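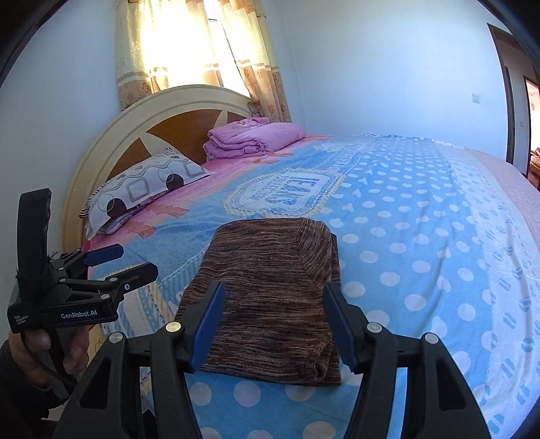 Imani Greenberg wrote on the funds board that anyone holding an emerging market bond fund should check which currency the bonds are in before looking at the yield. I did, and now I'm stuck. The fund I own, Tastura Local Debt, buys bonds in local currencies. The Brimine fund I'm looking at buys only dollar bonds. Tastura yields more but fell much further in March. Is the extra yield just payment for currency swings? I have 6 years before I need the money.

Waraporn Onsri
29 September 2020
Mostly, yes. With local bonds you take the interest rate risk of the country plus the move in its currency against the dollar. With dollar bonds the currency risk sits with the borrower, and you see it as credit risk. If the currency drops a lot, the government may have trouble paying. So Brimine isn't free of the problem.
Look at the spread over Treasuries. A spread of 186 basis points is thin for lower rated countries, and I wouldn't buy much at that level. Also check how many countries are in the fund. Some hold 16 and the top three make up nearly half.
Six years is long enough for either one if you can leave it alone.

flustar_reader
I put 1000 in a local currency fund and sold at a loss. Stick with Treasuries.

Imani Greenberg
To add to Waraporn's post, compare total return in dollars, after fees, over the same dates. The yield on the fact sheet leaves out currency losses. Both fund companies list total return on the performance page.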